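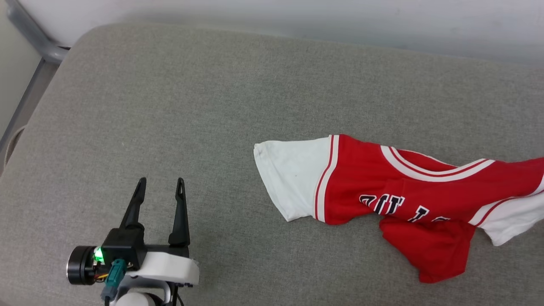
Are you a choir or a band, one reader of our newsletter asked us last month, because my sister says choir and I booked two tickets thinking band.

Fair question. Bit of both. Kallon is a small music ensemble and a music school that share one name, one kettle and one very overworked photocopier. Nine of us perform. Most of us teach as well. Some singing, a lot of strings, accordion, clarinets, a harmonium that goes flat in the humidity. We play new work mostly, plus old work that got left in drawers.

Updated 18 December 2021, in a rush, between the last concert and the holidays. Sorry for the state of the old page, it still had the 2018 programme on it.

## How we started

Started as a reading group for scores. People brought parts they'd never had the chance to play, we sight-read them badly, had soup, went home. After a couple of winters somebody's neighbour asked if we'd play at a street party and we said yes before checking whether we had any repertoire. We had four pieces. Played two of them twice.

The school came later. Parents at concerts kept asking who taught accordion in the area and the answer was no one, so we put a notice up. First term was a handful of kids and one retired bus driver. He's still enrolled. Grade five now and working on his left hand.

The name: Kallon was painted on the side of the first instrument case we bought second-hand. We never found out what it meant. It stuck.

## What we play

Short version – living composers, chamber size, anything that doesn't need a conductor.

Longer version:

- New commissions. Usually one a year, more when the grant comes through.
- The Wróbel project (see further down).
- Folk tunes in our own arrangements. We don't claim they're authentic. Some are in 7/8 for no reason except that we liked it.
- Music for silent film, when a cinema will have us.
- Not weddings. We did a few, we were too quiet and then too loud.

Colour-coded parts are available for anyone who reads music that way, just ask ahead. Large print too.

## The ensemble

We rehearse in the evenings, every fortnight, weekly before a concert. No fixed leader. Whoever brings a piece runs the rehearsal for that piece, and picks the tempo, and gets argued with. Decisions about money get made at the start of rehearsal while everyone is still awake.

People do ask if we take new players. Yes, when there's a gap. At the moment we'd love a viola and a double bass, and we'd be very happy with a percussionist who owns a van. Come and sit in for an evening first. There's no audition as such, you play through the programme with us and we all see how it feels. Bring a pencil.

## The school

Lessons run in school terms, individual or in pairs. Instruments we teach now:

- violin and viola
- cello
- accordion (piano and button)
- clarinet
- voice
- theory, in a small group, more fun than it sounds

Youngest starting age is eight for most instruments. Violin can be earlier if the kid can stand still for a bit. No upper limit and never will be. Roughly 100 students on the books this term, counting the online ones, which is a lot more then we planned for.

Beginners can hire an instrument from us for the first year. It's a modest pile – mostly fractional violins and two-thirds of a decent cello collection. Hire is by the term, strings included, breakages we sort out between us. If you want to buy instead, talk to your teacher before you spend anything. Please. There's a lot of rubbish out there with nice varnish.

Exams are optional. Some students want them, we'll prepare them properly. Some would rather chew glass. Also fine.

We do a student concert at the end of every second term. Everyone who wants to plays, nobody has to, the program gets printed that afternoon and is usually wrong by the interval.

## The Wróbel project

Our big one. Wróbel is the working title for a cycle of short chamber pieces built on birdcalls, each one from a different composer, each one under five minutes. We've premiered eight so far. The idea was that a piece that short can go anywhere: a library, a hospital foyer, a ferry queue. And so they have, except the ferry queue, where it rained.

We'd planned to play the whole set in one night last year. Obviously that didn't happen. Then we'd planned it for this year, and got as far as the dress rehearsal before the hall had to shut. So now it's next September. Tickets from the old date will still be honoured, hang on to your email. If you'd rather have the money back, write to us and we'll do it the same week.

Scores for the finished pieces can be borrowed by other groups. No charge for amateur and school groups. We just want a programme sent back to us, for the shelf.

## Touring and the Gestport series

We don't tour much. Day jobs, kids, one dog. But we do the Gestport series most years – it's a run of small concerts in harbour towns, two a weekend, in whatever building has heating and a decent floor. Boat sheds, a customs house, once a net loft with marvellous acoustics and a ladder.

Gestport is where we learned to travel light. Folding stands, battery lights, no harmonium. It's also where most of our audience comes from, oddly. People hear us on holiday and then turn up in town a year later.

If your town has a hall and you'd like a concert in it, get in touch. What we need:

1. A flat floor space, enough for nine chairs and elbows.
2. Somewhere to leave cases.
3. A piano is nice but we won't count on it, and we'd want to know when it was last tuned.
4. Someone with a key, who answers their phone.

We can do a workshop for local players in the afternoon as well. These have been the best part of some trips, to be frank. Open to any instrument. In one town we had five recorders and a tuba and it was wonderful.
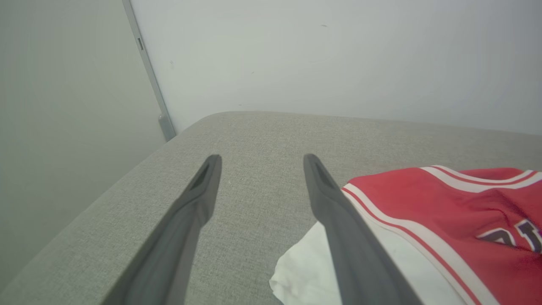
## Recordings

Two albums so far. The first, *Garau*, was done over a long weekend in a church with a bus route outside. You can hear the bus on track four, we left it in. It's nearly sold out on CD, downloads still available. The second is a live record from the Gestport series, rougher, louder, better playing we think.

A third is half done. All the Wróbel pieces, recorded properly this time. The strings are finished, the winds had to be postponed, the voice parts are booked in for the new year if everybody stays healthy. No release date. We gave one last time and regretted it.

## Online lessons

We went online like everyone else and expected to hate it. Kids were fine. Grown-ups took longer. We've kept it as an option for students who live a long way out, or who are home sick but well enough to practise. Accordion works well over video. Theory works very well. Singing with someone else doesn't, the delay kills it, so we do those lessons call-and-response style and save the duets for in person.

## Money, briefly

We're a not-for-profit. Lesson fees pay the teachers and the rent. Concerts roughly pay for themselves in a good year. Commissions are paid for by grants and by people who put something in the box at the door – thank you, it does go to the composers.

There's a small fund for families who can't manage full fees. You don't have to explain yourself at length. One line in an email is enough, it's kept private, and your teacher won't know unless you tell them.

## Getting in touch

Email is best, the contact form works most days. We read everything, slow to answer in concert weeks. The office phone is only staffed in term time, in the afternoons, and if it rings out we're probably teaching, so leave a message and say your number slowly.

Enrolments for next term are open already. Returning students have their spots held until the first week of term, after that we go to the waiting list. Accordion has a waiting list. Clarinet doesn't, come and learn the clarinet.

New concert dates go up here and in the newsletter as soon as halls confirm. Still waiting on two of them.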